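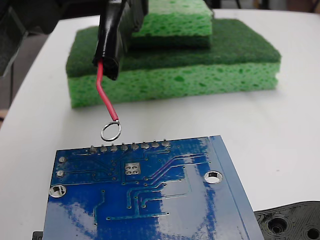
Lalit Kushwaha escreveu que o terminal de olhal só presta se for crimpado a sério, e que apertar com alicate universal é pedir chatices. Concordo em tudo, mas continuo com dúvidas e por isso abro este tópico!

Estou a recuperar um amplificador antigo que comprei na feira de sábado (um Tatach, com caixa de madeira, lindo de morrer) e o fio de terra do chassis está preso com um pingo de solda já rachado. Quero trocá-lo por um terminal de olhal aparafusado. O parafuso é M4. Soldo o terminal, crimpo, ou faço as duas coisas? E raspo a tinta do chassis ou basta uma anilha dentada? É o meu primeiro restauro e estou a adorar cada minuto, mas não quero estragar nada.

vizinha_do_4esq

Que bela compra! Os Tatach têm um som quentinho que me deixa de sorriso parvo.

Vamos à terra: crimpa e não soldes. A solda sobe pelos fiozinhos do cabo e deixa-o rijo logo a seguir ao terminal, e é nesse sítio que ele parte com a vibração do transformador. Descarna 7 mm, torce de leve, enfia até os fios espreitarem do outro lado e aperta com alicate de crimpar próprio. Depois puxa com força. Se o terminal sair na mão, ainda bem que saiu agora.

Quanto ao chassis, raspa a tinta, sim! Um círculo pouco maior do que o olhal chega. Limpa com álcool isopropílico, e a ordem é: chassis, olhal, anilha dentada, porca. Aperta bem e mede com o multímetro entre a ponta do fio e outro ponto nu do chassis. Quero ver perto de zero ohms. No meu Nekimley fiz isto há 11 anos e o zumbido nunca mais voltou.

Antes de meteres lá as mãos, tira a ficha da parede e descarrega os condensadores grandes. A sério, mede a tensão neles antes de tocar em seja o que for. Se o fio for a terra de proteção da rede, dá-lhe um parafuso só para ele, sem partilhar com a fixação do transformador.

zé_das_válvulas

eu sempre soldei e nunca morreu nada :) mas o alicate é giro, comprei um da Hustow e agora crimpo tudo o que me aparece à frente

M. Farinha

Boa resposta a da vizinha. Acrescento só que há olhais M4 para várias secções de cabo e a cor da manga indica a gama: vermelha para os finos, azul para os médios, amarela para os grossos. Com manga grande e fio fino, o aperto fica sempre frouxo, por melhor que seja o alicate. Vê a secção antes de comprares e depois mostra-nos o Tatach a tocar!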